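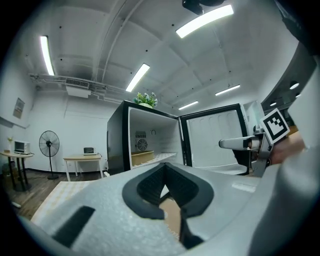

Update, January

4 min read

Hi Florence,

You asked for something shorter than last time, so I'm going to try, but you know me. This covers the Wakow crate loan from when your second payment came in through the end of January. The spreadsheet is coming separately from Manon, and if her numbers and mine disagree, believe hers.

The big news is that we own 200 crates! They're the stacking kind with the lids that fold in, and they live in the back half of the Prusari Street unit with the dollies. We had a long argument about size before ordering. Trevor wanted the big ones because they look like better value, and then we filled one with books and he tried to carry it up to the second floor, and we ordered the medium ones. I'd make the same call again. Most of the folks borrowing from us are in walk-ups, and a lot of them are moving with one friend and a borrowed station wagon.

Each household gets crates for up to two weeks, free, plus a dolly if we have one in. They pick up and drop off in the evening between 5 and 8, which used to be 4 to 6 until it became obvious that everyone who needed us was still at work. Changing the hours did more for our numbers than all the flyers put together. We're now at 100 households since we opened (the hundredth was a nursing student with a great many shoes), and I'm really pleased with that, given how slow the fall was.

Returns are the part I'd call so-so. Most people bring everything back on the day they said. Some bring it back a week late and very sorry, and a few have gone quiet on us. We don't take a deposit and I still don't want to, because the people it would put off are the ones we set this up for. What we do now is text them two days before and offer to come get the crates ourselves. Vernon does that run in his van on his way home and he's good at it - he just asks what floor and whether there's a dog.

Money next. We've spent $3292 of the equipment line so far. That's the crates, four dollies, a set of moving blankets, and the shelving. The shelving came in higher than I told you it would, and I should have caught that, as the quote I used was for the narrow kind. I covered the difference out of what we had set aside for printing. We'd like to leave it that way unless you object, seeing as the flyers weren't pulling their weight anyhow. 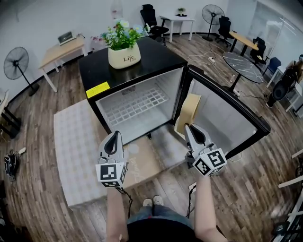
The other thing I promised you an update on is the packing evenings. We've run three of them at the Flekcombe building, in the community room on the ground floor, and they've been a mixed bag. The first one was packed. The second one had two people and a toddler, and it was sleeting, so I'm not reading much into it. At the third we dropped the talk completely and just had people bring one cupboard's worth of kitchen stuff and wrap it with us at the tables, and that's how we'll do it from here on. People stayed late and swapped tips about elevators and parking permits, and somebody's aunt taught the whole table how to pack plates on edge.

What I'd still like to fix is the gap between people hearing about us and people booking. We get a lot of calls from tenants who have five days left on their lease and nothing packed, and by then all we can really do is hand over the crates and wish them luck. Manon has been talking with the leasing office at Flekcombe about putting our number on the notice-to-vacate form, so people would see it a month or two out. They haven't said no. If it works there I'd want to try the other two buildings they manage.

For the next stretch, then: keep the evening hours, get the form sorted, run two more packing evenings, and replace the dolly with the bad wheel (Trevor says he can fix it, and he has been saying so for a while now). I also want to start writing down which neighborhoods people are moving to as well as from. You asked me that in the fall and I didn't have an answer, and it bugged me.

One question for you. Is Lavoie all right with us lending to people who are moving out of the city? We've had a few ask. I said yes to the first one before it crossed my mind to check, and he did bring everything back, but it's a longer drive for Vernon if the next one doesn't. I'd like to have a rule by the time spring leases turn over.

Come by some evening if you're in the area. Park around back, the front is always full by then.

Rhea Macaraeg
Wakow crate loan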